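Leave the towels in a heap

Emlyn Trevor
September 2023

My mother folded towels in thirds, lengthways, then in half, then in half again. The folded edge faced out of the cupboard. If you put one back the wrong way round she would take it out, say nothing and turn it. I did the same for most of my adult life and never asked what it was for.

I stopped last November. We had moved into the flat on Lougher Street, where the airing cupboard is taken up by the boiler, and there was no shelf deep enough for a proper stack. For a few weeks the towels lived in whatever was nearest to hand. By the time I had priced up a cupboard from Flamside, at 216 pounds before delivery, I had noticed that I no longer wanted it.

My argument is a small one. Towels do not need folding. A shirt does, or it needs a hanger, and I would not put a tablecloth away in a ball. But a towel is thick, it has no collar, and the first thing anyone does with it is shake it out and rub it on a wet head. The creases do no harm. The folding is done for the look of the cupboard, and the cupboard has a door.

People who disagree with me usually bring up space. They are right that a folded towel takes up less of it. If you have a family of six and one shelf, fold. We are 2 adults who own more floor than shelf, and I suspect plenty of households are in the same position and fold anyway out of habit.

The stronger objection came from Sigrún Þrastardóttir, who used to write the household column for this site and who taught me most of what I know about laundry. She says a heap hides things. A towel that went away slightly damp will sit at the bottom and go sour, and folding makes you handle each one and feel the hems. I accept that. My answer is to check the hems as they come off the airer, before they go anywhere, and to keep the containers open at the top. A lid is a mistake. I tried the Rollov boxes with the clip lids and gave them away after 3 washes.

What does matter, I think, is sorting. One heap of everything is a nuisance - you end up pulling out four hand towels to find a bath sheet. Give each sort its own container, and make the containers different enough that a visitor can be told which one from the next room. Colour does this better than labels. 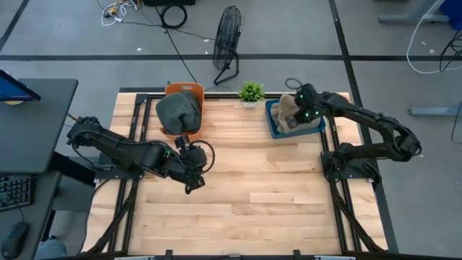
Dark towel in the orange basket, beige in the blue bin.

A basket with a hole for a handle is easier to drag off a shelf than a smooth-sided bin, though either will do. Don't fill it past the rim if it has to go under something. And use plastic if it will live in a bathroom, as wicker snags the loops.

I still fold the tea towels. They are linen, they go in a drawer and they look terrible otherwise.

Related
Do you need an ironing board?
Airers compared: the Hesilus and two others
Sigrún Þrastardóttir on washing wool by hand
What to keep under the sink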